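Hedar Bornum

The Hedar Bornum is a mid-range Android smartphone made by Hedar, a small handset brand that sold its products mainly through supermarkets and prepaid card kiosks. It was announced in July as the replacement for the Hedar Baxter, a phone best remembered for its volume rocker, which worked in one direction. The Bornum was praised for its battery and sturdy case, criticized for its camera, and left more or less alone by the fashion press, to which Hedar had sent a surprising number of review units.

Development

Work on the Bornum began while the Baxter was still on sale, a fact Hedar chose not to share with people buying the Baxter. The project was led by Maribeth Barredo, the company's head of hardware, who had asked for a larger battery in each of the previous models and been given a new color instead. For the Bornum she was allowed both. The color was a dark green called Moss, later renamed Graphite after the first production run came out gray.

Early prototypes had a curved back, which looked expensive and slid off desks. The final design is flat, with a textured plastic shell and slightly raised edges around the screen. The company's brochure called this "confident geometry." Most reviewers called it a rectangle.

The phone takes its name from an internal list of place names. Marketing had preferred Hedar Infinity, but a search showed the word was in heavy use elsewhere.

Hardware

The Bornum has a plastic body with a metal frame and weighs 194 grams without its bundled case, and noticeably more with it. The power button sits on the right side below the volume keys, which now work both ways. The fingerprint reader is mounted on the back, close enough to the camera that many owners spent their first week unlocking the lens.

Power comes from a 4000 mAh battery. Hedar claimed more than 18 hours of mixed use, and for once the claim held up in ordinary hands, helped by a processor that was never in much of a hurry. The battery cannot be removed by the user. The back cover has a small notch in the corner suggesting otherwise, left over from an earlier mold.

The phone has a headphone jack, two SIM slots and a memory card slot. The second SIM and the memory card share a tray, so that buyers may have the two SIMs or the storage, but must decide. An FM radio is included and needs wired headphones to act as an antenna. No headphones come in the box.

Camera

The main camera has a 12 megapixel sensor with a single LED flash. In daylight it produces pictures with reasonable detail and a mild preference for blue. Indoors it becomes cautious, smoothing faces and carpets until they are hard to tell apart. A night mode was added by update; it takes several seconds, brightens the shadows and leaves anyone who moved with an extra arm. 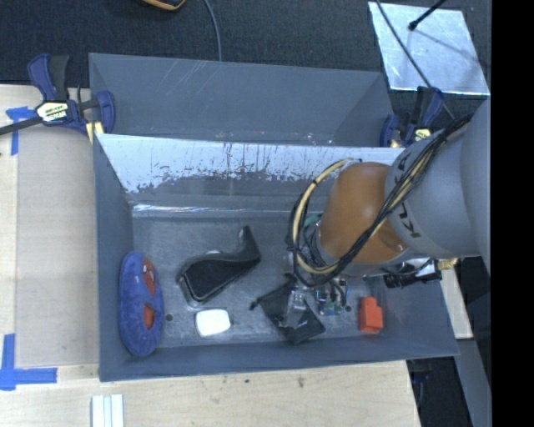

Gray bins on a wooden tabletop, with a blue plush object at the left end of the front one.

The front camera is fixed focus and includes a beauty setting that is switched on when the phone leaves the factory. Turning it off requires opening a menu marked Professional. Video recording is steady when the user is, as the phone has no stabilization of its own. Sound is recorded in mono through a microphone placed where most people rest a little finger.

Software

The Bornum shipped with a lightly altered version of Android and a heavily altered set of icons. Hedar added a file manager, a flashlight app (in addition to the flashlight already there) and a news page reached by swiping in any direction the user had not meant to swipe. The news page could be hidden but came back after each restart, a behavior listed in the release notes as "persistence."

Also included was Hedar Mind, an assistant that learned daily habits in order to close apps the owner was not using. Its judgment on this point was broad, and alarm clocks were among the apps it closed. An update allowed alarms to be placed on a protected list. The phone received one major system upgrade and a series of security patches, the last of which mainly updated the wallpaper.

Reception

Reviews were mixed but unusually polite. Kristine Espiritu, writing for a budget electronics newsletter, called the Bornum "a very good battery with a phone attached" and recommended it to anyone who mostly made calls, including those who had forgotten that phones could. She was less kind about the speaker, which she compared to a radio playing in someone else's car, and about the bundled case, which covered part of the charging port.

Owners tended to like it more than critics did. It became popular with delivery drivers, who valued the battery and the loud vibration motor. The motor was strong enough to move the phone across a table, and several forum threads are devoted to where it was found afterward.

Successor

The Bornum was followed by the Bornum Plus, which had a taller screen, a second rear camera and a smaller battery. Sales were weaker, and Hedar returned the original to its catalog the next spring as the Bornum Classic. The only changes were a new box and a case with a properly cut charging port.

See also

Hedar Baxter
Dual SIM
Removable battery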